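The Cup by the Stove
Where the chopsticks go, and the spoons, and everything else with a handle
2024-10-14

Every kitchen has one. A mug with no mate, a jam jar, a vase somebody got as a present and never liked. It sits on the counter or the table and it holds the long thin stuff. Ask people why it's there and they look at you funny. Where else would the chopsticks go?

I spent most of September asking anyway. Eleven kitchens, all of them within a bus ride of the Ridholm market, none of them big. I wanted to know how people store the things they eat with and stir with, and whether the drawer is losing. It is. Badly.

The drawer problem

Drawers were built for forks. Open one and there's the tray, four slots, maybe five. Forks, knives, spoons, small spoons. Then the rest of it, the crosswise slot at the front, and that's where it all goes wrong. Chopsticks roll. They get under the tray. They end up one pink, one gray, no pairs, and you're standing there with the noodles going soft.

One kitchen had a drawer that wouldn't open past halfway. A ladle had turned over inside. It had been like that since spring and the household had simply learned to reach in sideways for a fork. Good forks too.

A cup fixes this by not being clever. Things stand up. You see the ends. You grab.

What kind of cup

Heavy. That came up in almost every kitchen. A light plastic tumbler tips the minute you lean three long things to the same side, and long things always lean to the same side, toward whoever uses them most. A thick rim helps, the handles rest on it and don't skate around. Straight walls are better than a flared shape. A flared cup looks nice empty and then everything in it falls outward like a tired bouquet.

Height matters less than I expected. I'd been told by the woman at the Pomusness housewares counter that the cup should come up to half the length of the longest tool. Fine as a rule. Most of the cups I saw broke it and stayed standing.

White was the most common color by a mile. It shows drips, sure, but it also makes everything in it easier to pick out. And color is the whole game with chopsticks. Families who buy them in mixed sets, a pink pair, a teal pair, a dark gray pair, tend to hand them out by person. You know yours. If a gray one goes missing you know whose fault that is as well.

On the table or off it

The surprise for me was the tables. I'd figured these cups lived by the stove. About half did. The rest had moved to wherever people eat, right on the cloth, and stayed there between meals with nobody putting them away. 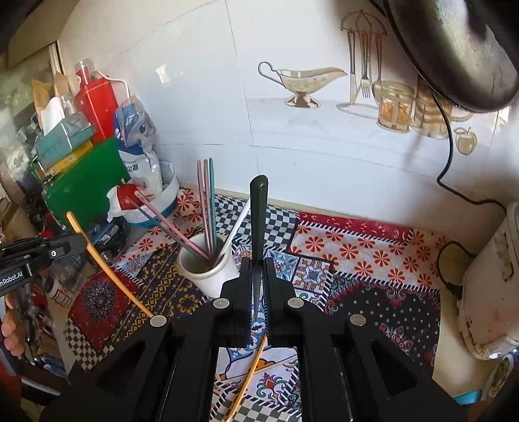

It's the mixing that drives me nuts, wrote one reader when I asked around in the newsletter. Chopsticks in one cup, spoons in another, and never the two together, because the spoon bowls go on top and you have to fish past them with wet fingers. She keeps three cups on a tray and says she'd keep four if the tray was bigger.

Fair point, and I went back and forth on it. Sorting by type is tidy. Sorting by meal is faster. If dinner is rice and two dishes then a couple of pairs and a serving spoon in one cup is all anyone's going to reach for, and a second cup is one more thing to wipe under. What I'd say is, bowls down only when they're dry. Handles up. Tips up for chopsticks is a fight I'm not getting into, people feel strongly.

Then there's what goes under the cup. A patchwork print is very forgiving. Flowers, checks, tile squares, a bit of paisley, a soy sauce dot disapears into that and you find it a week later or never. Plain linen is lovely and you'll be washing it constantly. Two kitchens used wipe-clean cloths and both cooks said the same thing, they hate how it sticks to your forearms in summer and they'd never go back.

Cleaning, the part everyone skips

Tip the cup out. Look in the bottom. I did this in front of several people who then wished I hadn't. Water runs down off the handles and sits there, and wood or bamboo standing in it goes dark at the end, then soft. Once a week, rinse the cup, dry it, leave it upside down for an hour. A folded square of paper towel in the bottom works too if you remember to change it. Nobody I met remembered to change it.

Cups with drain holes are sold for exactly this. Kaplan has one with a saucer, Plirnik has a tall one with slots cut up the side. I tried both at home. The saucer got gross quicker than the cup ever did. The slotted one is good for chopsticks but thin skewers poke out through the gaps and catch your sleeve. Back to the old mug for me.

How many is too many

I wound up counting, in the worst of the eleven. Every utensil in the place, drawers, cups, the box on top of the fridge. 521. Takeout chopsticks still in paper made up a lot of it, plus birthday forks, plus a coffee can of ice pop sticks being saved for a school thing that was over. The cook was sure it'd be closer to 600 and seemed a little let down.

She kept the ones she liked. The rest went in a bag by the door, and the cup on her table now has six things in it, all of which get used. It took an afternoon and most of a pot of tea.

If you want to try it, start with the cup and not the drawer. Empty it on the table. Put back what you touched this week. Wait on the rest, a few days, see if you go looking. The drawer can be next month. Or don't do the drawer, just get the ladle unstuck.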